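The Hydrangeas at Mutport

When Leire Moya's aunt died she left her the flower shop on the harbour steps, together with 153 unpaid invoices in a biscuit tin and a standing arrangement with a man called Baltasar Olmedo, who came in every Tuesday at four o'clock for one blue hydrangea.

Leire knew nothing about flowers. She had spent sixteen years in the ticket office at Eselville, where the only green thing was the carpet, and she had come down to Mutport meaning to sell the place before the summer. But the kettle worked, and the window over the sink looked straight out at the boats, and one thing and another kept putting it off until it was February and she was still there, sleeping under her aunt's enormous quilt and learning the difference between a ranunculus and a rose.

"You'll have trouble with the hydrangea," said Patricio Toledo, who drove the van down from the market and had opinions on most things. "There aren't any this week. Frost got into the glasshouse. Your aunt would have rung round for one."

So Leire rang round. She rang the market, and then the big place out by the ring road, and then a very kind man called Detlef Fröhlich, who grew orchids and kept her talking for half an hour about his knees before admitting that he had never grown a hydrangea in his life. By then it was nearly three, and the rain had come in over the harbour wall, and she sat down among the buckets and had a good think.

In the end she went upstairs to the chest on the landing, where her aunt kept the things for the window displays — the paper lemons, the silk ivy, all the stuff that came out at Easter and went back again afterwards wrapped in old newspaper.

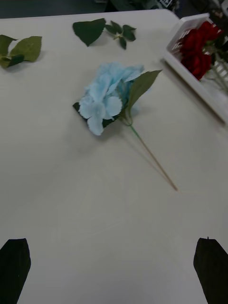
She very nearly lost her nerve when the bell went. Baltasar was a tall old man in a coat that had been good once, and he wiped his feet for a long time on the mat, as he always did, and asked how she was keeping.

"I have to tell you something," said Leire. "There are no hydrangeas. There isn't a real one to be had between here and Eselville. I've got this, and you're welcome to it, and I wouldn't dream of charging you, but it's cloth."

He took it from her and turned it round slowly by the stem. Then he laughed, which she had never heard him do, and he had to put his hat down on the counter.

"Your aunt gave me one of these the first winter," he said. "She tried to pass it off as real! I put it in water. I changed that water for three weeks and told my wife what a marvel it was, how well it was lasting, and she let me go on doing it. She told that story at every wedding we went to."

Leire put the kettle on. It seemed the only thing to do, and besides, it was raining too hard to send anybody back up those steps. They had the last of the almond biscuits, and he told her about his wife, whose name had been Amparo, and about the boat they had kept, the Bravo, which leaked from the day they bought it until the day they gave it away to a cousin.

It was past six when he stood up and buttoned his coat. He tucked the flower inside, with the blue part just under his chin, and asked whether he should come next Tuesday as usual.

"Come at half past three," said Leire. "I'll get more biscuits."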